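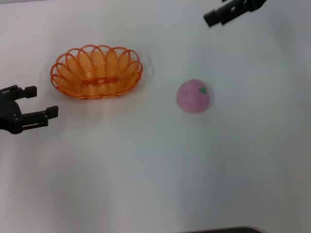

HELP WANTED: Weekend Counter and Stockroom, Faltwood Home & Gift

Part time to start, could go full time by summer. Posted 24 Dec 2019, will stay up til filled.

We're a small housewares store on Sotelo Street, next door to the old Himurus shoe repair. Baskets, kitchen stuff, candles, cards, a wall of yarn, toys in the back. Open since before the mall went in. Need one person for the counter, maybe 2 if the right people turn up.

Start date: first week of February. Training is paid, same rate as regular hours.

What you'd be doing
Register, mostly. Gift wrap. Answering the phone, which is always somebody asking if we have canning lids (we do, aisle by the window). Unpacking the Thursday truck and pricing what comes off it. Sweeping up at close. Putting the toy shelves back in order after school lets out.
Some carrying. Boxes go up to 39 lbs and there is a hand truck but the basement stairs are stairs.

Hours
Saturday and Sunday, 9:30 to 6. One weekday evening, we'll work it out between us. Inventory week everybody works, no time off then, please don't ask.

Pay
Posted at the counter, come in and look. Goes up after the first 100 hours. Store discount from day one, not good on yarn or anything already marked down.

You should
Be 18 or over. Be able to count back change without the register telling you. Show up on time, the bus from Skullidden gets in at 9:10 so thats not an excuse. Retail experience nice but not required. Spanish a big plus.
If you can tie a decent bow tell us, none of us can.

To apply
Come by in person with a resume or just a page with your name, phone, last two jobs and when you can work. Mornings are best. Not Saturdays, we're swamped. Can't come in? Mail it to Faltwood Home & Gift, 1204 Sotelo Street, attention Hiring. No email applications, they get lost. References get called so give them a heads up frist.

We call everybody back either way. Might take a couple weeks with the holidays.

Closed Christmas and New Years Day.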